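The cat came back on a Thursday's worth of kibble

My neighbor Kamol Paisan lost his cat in August. Her name is Biscuit, she is gray with a white chin, and she was gone for 30 days. I helped look for her, and a few people on our street have asked me to write down how the search went, so I'm putting it here where they can find it.

She got out through a torn window screen on the back porch while Kamol was at work. He noticed when he put her dinner down and she didn't come. He checked the closets and under the beds, then the yard, and knocked on my door a little after nine in the evening with a flashlight. We walked both sides of Halvorsen Street until midnight calling her name. I know now that calling doesn't do much with a scared indoor cat. They tend to stay put and stay quiet, even when it's their own person doing the calling.

The next morning he called the animal shelter in Nivbridge and filed a lost pet report. They took her description and her microchip number and told him to come in person every few days to look through the cages. He asked if he could just phone instead. The woman said he could, but that gray cats get written down as black, blue, silver and tabby depending on who is at the desk, and she would come in if it were her cat. So he went. I drove him a few times when his car was in the shop.

He also called the microchip company, and that was a good thing, because the chip was still registered to his old apartment and a phone number he gave up years ago. If someone had turned her in during that first day, nobody could have reached him. It took one call and a small fee to fix. I went home and checked my own dog's chip and found the address was fine but the phone number had two digits switched. It had been that way for four years.

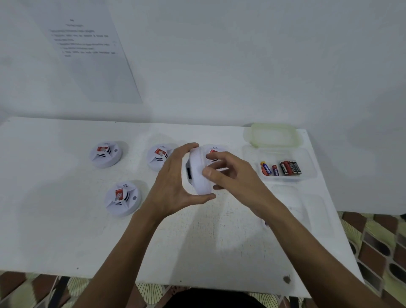 We made flyers on the second day. The first batch had too much on them. Kamol had written a whole paragraph about her personality, and you couldn't read any of it from a car. The second batch said LOST CAT in letters as tall as my hand, then a photo, then the phone number. We put up 50 of those. I used packing tape over the whole sheet so the rain wouldn't get in, and they held up well except for the ones on the metal poles by the bus stop, where the tape let go in the heat.

The calls started right away. Most were about other cats. There is a big gray tom who lives behind the hardware store, and I think half the town phoned about him at one point or another. Kamol went to look every time anyway. A man called from Skutden, which is a long way for a cat to walk, and sent a picture of what was clearly a possum. There was also one call from somebody who claimed to have Biscuit and wanted money sent before he would give an address. Kamol asked him what color her collar was. He said red. She wasn't wearing a collar. We had left that off the flyer on purpose, on the advice of the shelter, and I would tell anybody to do the same. Keep one detail to yourself.

In the second week we borrowed a humane trap from Everett Lyons, who lives on the corner and used to trap strays for the spay and neuter clinic. He showed us how to set it. You line the bottom with newspaper, put the food all the way at the back past the trip plate, and cover the sides with a towel. He said to use the smelliest canned fish we could stand and to check it often, and never to leave it set when we couldn't get to it. Over the next several nights we caught the hardware store tom, a raccoon, and the hardware store tom again. He didn't seem to mind.

By the third week Kamol had mostly stopped talking about it. He still went to the shelter, but he had washed her bowls and put them away. I kept the flyers up. I took down the sun-faded ones and put new copies in the same spots.

What found her in the end was a woman who was feeding her own cats. She lives on the far side of the creek, no more than ten houses from us if you could cut straight through, and she had noticed her porch dish was going empty faster than it should. She sat up one night with the kitchen light off and saw a thin gray cat come out from under her deck at 3 in the morning. She had passed our flyer on the way to the store that week. She called Kamol right then, in the middle of the night, and he was over there in his slippers in a few minutes.

He did what Everett told him to do, and didn't chase her. He sat down on the grass, opened a can and talked in a normal voice. It took close to an hour. She came out, went back, came out again and finally put her head against his knee. He got her into the carrier and drove home with the windows rolled up.

The vet saw her that morning. She had lost a good deal of weight and had fleas and a scratch on one ear that was already healing. The bill was 86 dollars, including the flea treatment. She ate small meals for the first week and slept in the bathtub for reasons of her own.

If your cat gets out, I would start with the decks, sheds and crawl spaces closest to your house, and ask people if you can look under theirs yourself. We spent far too much time driving around. Neighbors will say they checked, but a quick look from the porch steps isn't the same as lying on your stomach with a flashlight. Go out late, when it's quiet. Leave the flyers up longer than you think you should.

Kamol has replaced all the porch screens with the heavier kind made for pets. I took the last of the flyers down this weekend, and I returned the trap to Everett, washed. There is still one flyer on the board at the Sustavport ferry landing that I need to get the next time I'm over there.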